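Posted 11/13/18 by Frida Damgaard

Section 4: Joining the School League in Skenov

1. Open Skenov and pick your school. If it's missing, your coach hasn't paid yet.
2. Enter your player name. You get 880 tries at being funny and one at changing it.
3. Set your team to four players. Subs go on the next screen.

Caution: Don't update during a match. The update always wins.

4. Press Ready.

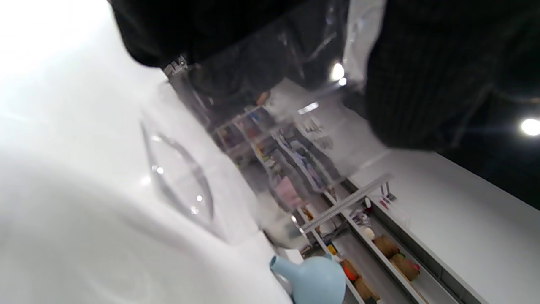
5. Wait for the other school to press Ready too. Bring a snack - the lobby times out after 400 seconds.

Comments

Daichi Kaneko: Step 2 came too late for me.

Asuka Nagano: Where do subs press Ready?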